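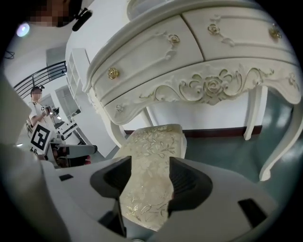

Is the Gunine open house in Drustitz worth the drive? Only if you already like carved roses and gold knobs, and don't mind being sold to.

The flyer promised 3,468 square feet of "heritage living" by Prillano. I'd call it a furniture showroom with nice drawers. The white vanity is pretty in a wedding-cake way, but the rep couldn't tell me who did the carving or where. Asked twice, got a brochure twice.

The tub room was better. A rolled rim, scrolled white feet, a marble tile on a painted floor. The price was $2,074 before delivery, and delivery is where I suspect they make their money.

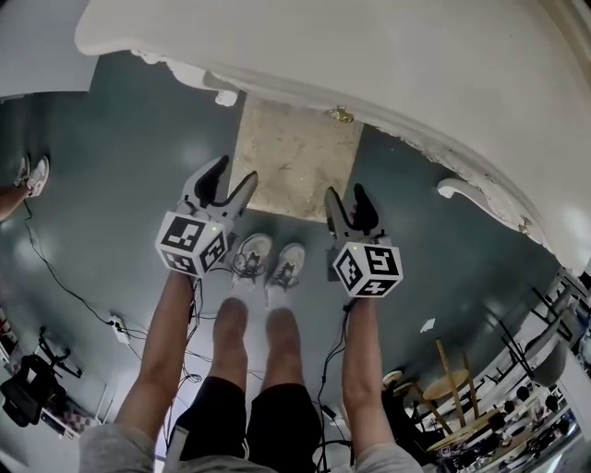
Coffee and the Cocco annex

Coffee was free and tasted like it. The annex had lamps, over 1,750 of them according to the sign, which I doubt. They plan another open house in September. I'll wait for the clearance. 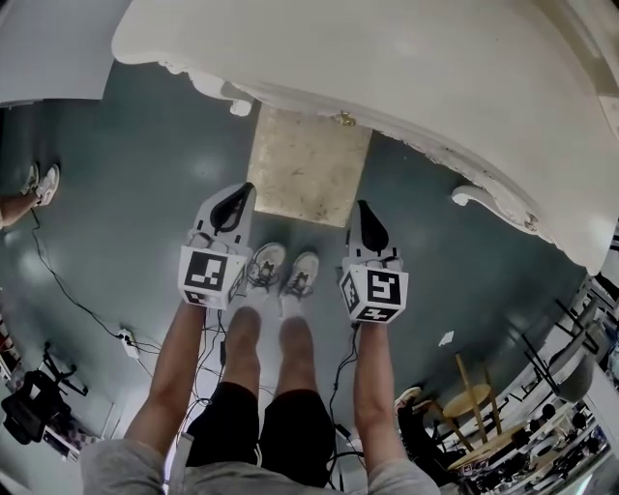

The white clawfoot tub, Gunine open house, Drustitz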